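Skeltitz Packing Station
Set-up and Use Guide
Section 4: Preparing the Work Surface and Sorting Small Packets

4.1 Purpose of this section

This section explains how to cover the table of a Skeltitz packing station with a cardboard sheet, how to place the bins along the front edge, and how to sort small wrapped packets from the sheet into the bins. It should be read together with Section 3 (Assembling the Table) and Section 6 (Labels and Records). The instructions apply to all stations fitted with the ribbed aluminium table top.

The person in charge of the station is referred to throughout as the station holder. Where a task may be carried out by any trained member of staff, the word "user" is employed.

4.2 Before you begin

The table must be assembled, level and free of tools. Bolts tightened under Section 3 should be checked again if the station has been moved between rooms. You will need:

one opened-out box blank, Coughlan pattern 446 or the nearest equivalent
one row of bins, as supplied
packets for sorting
a soft dry cloth
the station record sheet

Box blanks are delivered flat in packs of 16. Store them lying down, away from radiators and outside walls. A blank that has been stood on end for any length of time will bow, and small packets placed on it will slide towards the middle.

CAUTION: The edges of a new blank can cut the skin. Carry it by the panels and keep the fingers clear of the slots.

4.3 Laying the cardboard sheet

1. Wipe the metal profiles with the dry cloth. Work along the grooves, and remove any scraps of film or card which have fallen between them.

2. Open the blank fully and press each fold line flat with the palm of the hand. Do not crease the panels in the opposite direction; this weakens the board, and it will lift again within the day.

3. Lay the blank across the table with the tabbed edge away from the user. The panels should rest on the profiles without hanging over the front.

4. Leave a strip of the metal uncovered along the left side and along the front. The left strip is used when lifting the sheet for cleaning. The front strip is needed for the bins.

5. Smooth the sheet from the centre outwards. If one panel continues to rise, turn the blank over and repeat from step 2.

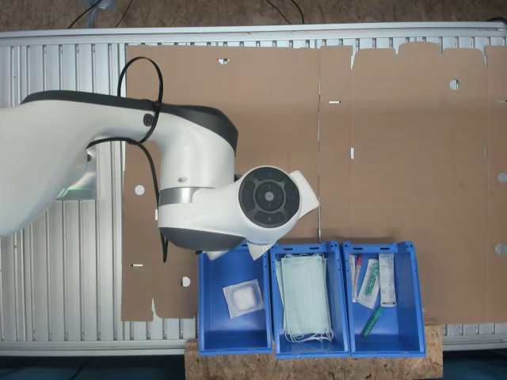
6. Check that the sheet does not move when pressed lightly at each corner. Tape may be used under the panels if the room is draughty, but it must never be applied to the upper face, where packets will catch on it.

Note: The punched holes and slots in the blank are part of its original use as a box and need not be covered. Items narrower than the slots should, however, be kept on the plain panels. Small loose parts that fall through a hole will come to rest in the grooves beneath and are easily overlooked.

Note: A blank with light marks or faint creases remains fit for use. Replace it when the surface has begun to peel, when it has been wetted, or when a fold has torn through.

4.4 Placing the bins

1. Set the bins side by side along the front edge of the table. They should stand close together so that packets cannot drop between them.

2. Bring the row up to the edge of the cardboard. Where a panel overlaps the rim of a bin, draw the sheet back until it lies clear.

3. Assign one kind of item to each bin and write the arrangement on the record sheet before any sorting begins. The arrangement should not be altered during a session.

4. If fewer kinds of item are to be sorted than there are bins, leave the spare bins empty and in position. Removing them allows the remainder to shift.

The order in which items are assigned is left to the station holder. At sites using the Vikex stock list, it is recommended that the bins follow the order of the list from left to right, so that staff moving between stations find the same arrangement at each.

4.5 Sorting the packets

Packets should be placed on the cardboard in a single layer. Tipping out a full carton at once is discouraged: clear wrapping is difficult to see against other clear wrapping, and two packets lying together may be taken for one.

1. Place a small number of packets on the plain panels, with space between them.

2. Check that each packet is closed along all its edges. Set aside any which is open, punctured or badly creased at the seal.

3. Pick up one packet at a time, holding it by the film and not by its contents.

4. Lift it well clear of the sheet before moving it across. A packet dragged over the board may snag on a slot or a raised fold.

5. Lower the packet into its bin. It should not be thrown or dropped from a height.

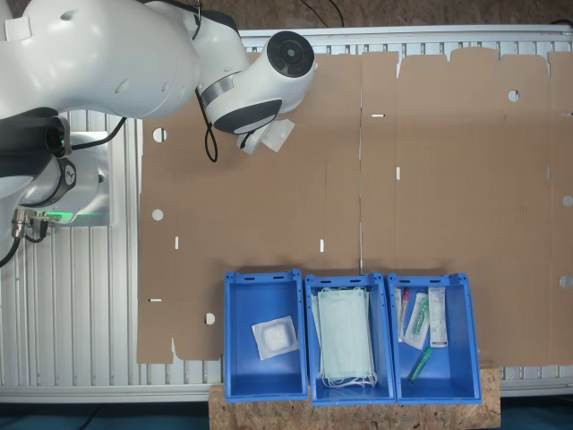 6. When the panels are clear, lay out the next group and continue. Do not add packets to the sheet while others are still waiting to be sorted.

7. Stop when any bin is three-quarters full. Empty it into its labelled carton and return it to the same place in the row.

CAUTION: Packets marked as sterile must not be opened, pierced or written upon at the station. If the wrapping of such a packet is damaged, place it in the rejects carton and enter it on the record sheet. It must not be returned to stock, however slight the damage.

4.6 Packets near the edges

Light plastic packets tend to travel towards the edges of the sheet as work proceeds, particularly where the film is smooth. The user should look over the edges and corners at intervals and bring any stray packets back to the middle panels before continuing.

1. Pause at the end of each group.

2. Look along the left edge, the tabbed edge and the right edge, in that order, and finish with the front corners.

3. Where a packet lies partly over a fold, lift it from above. Sliding it may force the film into the crease.

4. Check the light. Glare on the board can hide a translucent packet altogether, and a lamp standing too close to the table should be moved back or turned aside. 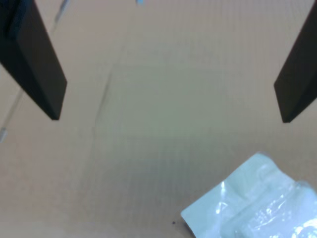

Figure 4-3. Translucent plastic package lying on the cardboard surface.

4.7 Finishing a session

1. Empty all bins into their cartons and close the cartons.

2. Lift the left side of the cardboard sheet and look into the grooves beneath. Lower it gently and repeat on the right.

3. Wipe the sheet with the dry cloth. Water and spray cleaners are not to be used on cardboard.

4. Complete the record sheet, sign it, and place it in the station folder.

The sheet may be left on the table overnight provided that nothing is stored on top of it. For longer periods, remove it and lay it flat with the unused blanks. Stations closed for the August break should be left with the metal uncovered.

4.8 Replacement parts

Box blank, opened, pattern 446: order code 1492
Bin, single: order code 420
Record sheets and carton labels: see Section 6

Orders are placed through the Bolico stores desk and should be countersigned by the station holder. Questions concerning this section may be addressed to Ultan Keane, Stores, or to Finbarr Kavanagh, Training.

Section 4 last revised 2024-02-11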